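Tresura sponsor-an-animal pages: feeding weights wrong on public profiles
Ticket opened by Ulla Harju, Kollberg Primate Sanctuary
Status: Open, waiting on vendor 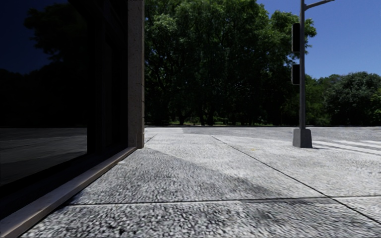 Ulla Harju, 08:50
The profile pages for the capuchins are showing the wrong daily food weights again. Pelle's page says he gets 400 g of chopped vegetables in the morning. He gets 200 g. Same for Sisu and the two old females in the end enclosure. I had a sponsor on the phone asking why we are overfeeding a monkey with a heart condition, and I'd like not to have that conversation twice.

The keepers' sheets are right. I checked them myself before writing this.

Remzi Bozkurt, Tresura support, 09:35
Hello Ulla, thanks for getting in touch. This is usually the browser holding on to an old copy of the page. Please clear your cache and reload.

Ulla Harju, 09:50
Cleared. Also tried on my phone and on the kitchen computer, which has never opened those pages before. Still 400. And the sponsor was at her own house, so I doubt my cache had much to do with it.

Remzi Bozkurt, 11:15
Understood. I can see that the profile pages take their figures from the Hornedik diet log overnight. Hornedik sent 400 for those animals, so our side is showing what it was given. Could someone have typed the wrong amount?

Ulla Harju, 11:25
Four animals, all exactly double, all on the same night? I don't believe it. Asking Vilho to look.

Vilho Kiiskinen, keeper, 13:10
I do the capuchin entries. I put in 200 for the morning and that's what the screen says when I open it. What is different is that on Friday we split the morning feed for those four, half at the hatch and half in the puzzle boxes, as the vet asked. So there are now two lines for each animal. I left the total in both because the form wouldn't save with the total box empty.

Maybe something adds them up.

Remzi Bozkurt, 13:40
That would explain it. The import adds together all lines for the same meal. Please put 100 in each line and the pages should correct themselves overnight. Can I close this?

Ulla Harju, 13:55
No, please leave it open. "Should" was the word last time too, and we waited five days.

I also have a question. The form has a box marked "total" and your import treats it as a part. Which is it? If Vilho puts 100 in a box called total, then the keeper on the late shift reads 100 as the total and Pelle goes hungry. I care more about that than about the website.

Remzi Bozkurt, 15:20
The label belongs to Hornedik and we can't change it. I have passed this on to Ettore Benedetti, who looks after the import.

Ettore Benedetti, Tresura, 16:05
I have read the thread. Vilho is right about the cause. There is a setting to take the highest line instead of the sum. I can switch it on for Kollberg today.

Ulla Harju, 16:15
And the animals that really do have two different amounts in one meal? Nieminen, the old macaque, gets 40 g of soaked pellets and then his fruit, on separate lines. Take the highest and his pellets vanish.

Ettore Benedetti, 16:45
Yes, they would. I hadn't seen that one. Leaving the setting off. I'll write a rule for lines that share both meal and food type, and run it on a test copy first.

Lempi Toivonen, Kollberg office, 17:00
For now I've hidden the food weights on all the capuchin profiles. Names, favourite foods and life stories are still up. Vilho is leaving his entries as they are and has written the split on the whiteboard by the hatch.

Ulla Harju, 17:10
Fine by me. Ettore, please send the test results for Pelle, Sisu and Nieminen before anything goes live. I'll compare them with the paper sheets – all three, line by line – and the weights stay hidden until they match.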